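Packing light for a month of cold weather

Posted September 13, 2023

The bus from Stillcombe leaves at 5 in the morning, and I have missed it once already in my life, so the bag gets packed early this time. I'm going to Dronari for all of October. The house there has one stove, thick walls and a washing line under the porch roof. It does not have a dryer.

The last time I went I took far too much. I had a big suitcase with wheels, and the last stretch from the bus stop is gravel uphill. The wheels were no use. I carried the thing by its side handle and had a sore shoulder for most of the first week. When I got home I found clothes at the bottom that I had never taken out.

So the rule this year is one backpack and nothing in my hands. The airline allows a small bag in the cabin for free and wanted 59 dollars to check a second one. I said no to that.

Tops are where most of the space goes. I used to bring several thin sweaters and change them often. Now I bring one thick layer for evenings, one thinner one for walking, and shirts to go under both. The thick one goes on for the flight, even if I'm too warm in the airport. Anything white is a risk in a house with a wood stove, but I own what I own and I'm not buying new clothes for a month away.

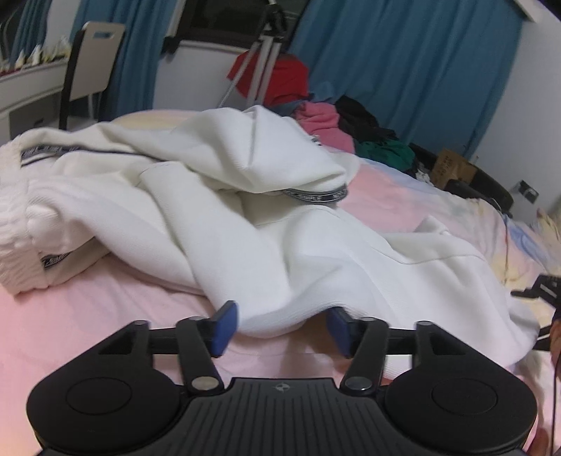 Traian Roman wrote in after my last packing post to say that I should leave the heavy cotton at home, as it takes two days to dry in that valley once the rain starts, and that one wool sweater would do the work of everything else on my list. He also thinks I should take six pairs of socks and not one more.

He is right about the drying. I hung a pair of jeans on that porch on a Monday once and gave up on them. I do have a wool sweater, but it itches at the neck and I know I won't wear it, so it stays in the drawer. I'll put up with the drying time.

On the socks I agree with him. I used to pack one pair for each day up to two weeks. Six is enough if you wash a few in the sink every other night and hang them near the stove. I fold them flat and lay them along the sides of the bag, where they fill the gaps. Rolling works too, but then they end up all over the place when I'm looking for something else.

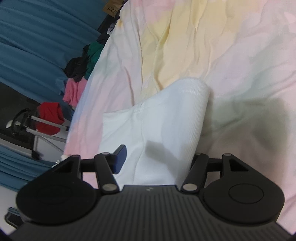

Shoes are the other problem. I wear the boots and pack one light pair for indoors. The shop in Cârstea sells rubber clogs by the door if the indoor pair gives out, and I can walk there and back before lunch.

For everything else I go by what I used last time. The Berow flask comes, along with the headlamp and spare batteries. The travel iron does not. I'm taking two books and will swap them at the shelf in the post office, which had mostly detective novels when I last looked.

I still have to find the plug adapter. It was in the kitchen drawer in spring.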